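2 min read

We use cookies to remember your cart. OK / Settings

Dridix Indoor Game Ball, $53

I've coached middle school girls for nine seasons and I've gone through a silly number of basketballs, so when I say this is the one I grab first out of the rack, I mean it! The cover is a soft composite, a little tacky right from the box, and the channels are deep enough that smaller hands find the seams fast (my point guard noticed before I did).

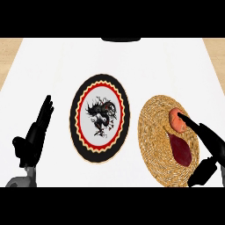
Can I use it outdoors?
I'd keep it on hardwood. Asphalt chews up the cover, and the Jornex rubber ball is cheaper and made for the driveway.

It comes in the women's and girls' size only for now, with the bigger one due in November. Ships deflated, needle included, pump not. Buying for a team? A bag of 10 gets you free shipping, and I'll put your school name on them if you email me first.

Torquil Gillies

723 shares · 9 comments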